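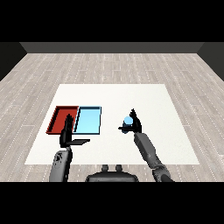 The simulator should be allowed to say no

Last updated: April 11, 2026

6 min read

I write planning software for two-armed robots, and most of my working day I look at a room which does not exist. It has a plank floor, dark walls, a white surface, a red tray and a blue tray. The robot holds a light blue ball in its right hand. The task is to put the ball in the tray of the same color. A small child would find it boring after one minute. I have worked on it since January.

My opinion in this essay is simple, and I know that some colleagues do not share it. We have made our simulators too polite. When a planner gives a bad command, the simulator tries to help. It softens the contact, it clips the joint speed, it moves a finger out of the table by a small correction, and then the episode continues and is counted as a success. I think a simulator should stop, say no, and say why.

Let me explain with the tray task, because it is small enough to hold in the head. The ball is in the right hand. Both trays are on the left half of the surface, and the left hand is upright close to the place where the trays touch. So the hand which has the ball is the far hand, and the hand which has no ball is standing near the goal. There are two reasonable plans. The right arm can reach across, if the left arm goes away first. Or the right hand can give the ball to the left hand, and the left hand can drop it. Both plans are correct on paper. Each of them has a moment when two hands with many fingers want the same piece of air.

Our planner is called Prenitz. It is a sampling planner with a trajectory optimizer after it, nothing exotic. In the first weeks it preferred to reach across, and it was very successful. I was proud of this and showed the numbers in a meeting. Then In-ho Jang, who maintains our collision library, asked me to turn on the contact log and run the same seeds again. We ran 300 episodes. The log had 3,008 contacts between the left thumb and the right forearm. The robot was pushing its own arm aside, and the simulator was making this push soft and cheap, and my success rate did not move at all.

I want to be careful here. The simulator did not lie. All these contacts were in the log, with time and force. But I had not opened the log, because the summary was green. I believe many of us work like this. A summary is what we read in the morning with the coffee, and a log is what we read when something is already broken.

The usual answer is that soft contact is necessary. I heard it from In-ho too, and he is partly right. A stiff contact model makes the solver unstable, the time step must become smaller, and the training becomes slow. For a learned policy there is a second reason: if every touch ends the episode, the policy never sees the second half of the task and learns nothing about it. I accept both points. I do not ask that the physics become hard. I ask that the judgment become hard. These are two different layers in the software and we have mixed them together. The physics engine may be as soft as it likes, so that the numbers stay finite. Over it there should be a checker which knows what we would never permit on the real machine, and this checker should be able to fail an episode even when the ball is in the right tray.

We wrote such a checker and called it Sendier. It is not a clever program. It has 5 rules. One is for contact between the arms, one for contact between a hand and the table, one for joint speed before clipping, one for objects that pass through a wall of a tray, and one for the object leaving the hand when no release was commanded. In-ho wanted to add many more and I resisted him. With a short list, a new person in the group can read it before lunch and disagree with it in the afternoon.

The third rule made the most discussion. Before, we measured the joint speed after the controller had limited it, so of course it was always inside the limit. It is like weighing a suitcase after somebody has taken out the shoes. Now we record what the planner asked for. The planner asked for terrible things, particularly at the wrist, when it turned the hand to open above the tray. On the simulated robot the limit made these requests look smooth. On hardware the same limit means that the arm arrives late, and the fingers open by the clock, and the ball is somewhere else.

There is also a problem on the side of perception, which I noticed only later. The ball and the blue tray have nearly the same color. For a human looking at the render this is the point of the task, the match is immediate. For our segmentation module, which is called Son and works from a color image, it means that ball and tray become one region when the ball is above the tray. At that moment the estimated position of the ball jumps to somewhere inside the tray. And our success test was reading this estimate! So an episode could be marked as complete while the ball was still in the hand. We had the true position from the simulator all the time, one function call away, and did not use it for scoring because we wanted the test to be "realistic". I think now that this was a mistake of principle. The policy should see only what a camera can give. The judge should see everything. If you have a god's view of the world and you decide not to look, you are not more realistic, you only have a worse judge.

Some people will say that this is a matter for testing teams and not worth an essay. In my experience the reason for the polite simulator is social more than technical. A simulator is a product, also when it is internal, and its users are engineers like me who complain when an episode stops. I have sent such complaints myself. Every complaint becomes a tolerance, and every tolerance has a default value, and after two years there is no person who remembers why the default is so generous. In our configuration file at Pirach there was a penetration allowance which was larger than the wall of the red tray is thick. The commit message for it was "fix demo".

What did the strict checker cost us? Quite a lot. In the first week after we turned it on, almost nothing passed. The reach-across plans disappeared nearly completely, and the handover plans were failing on the rule of unintended release. It was a bad week for the mood. One colleague suggested to have a strict mode and a normal mode, and I argued against this strongly, since everybody knows which mode will be used before a deadline. We kept one mode. We permitted instead that a rule can be suspended for a named experiment, and then the report has the name of the rule printed at the top in plain words – "arm contact not checked" – so the reader knows what he is reading.

I must also say where I am not sure. A strict judge makes a planner careful, and a careful planner can be useless. Prenitz now lifts the left arm away very early and very far, even when a small movement would be enough, and the whole motion looks like a person who carries soup through a crowd. Maybe contact between the arms should be allowed when it is slow and intended. People touch their own hands constantly when they work, and a handover without any touch between fingers is a strange goal. In-ho thinks the first rule should have a force threshold. I think he is right in theory, and I am afraid of the threshold, because I know the history of our other numbers. We have not decided. For the moment the rule stays as it is, and this afternoon I will run the handover seeds again with the contact log open on the second screen.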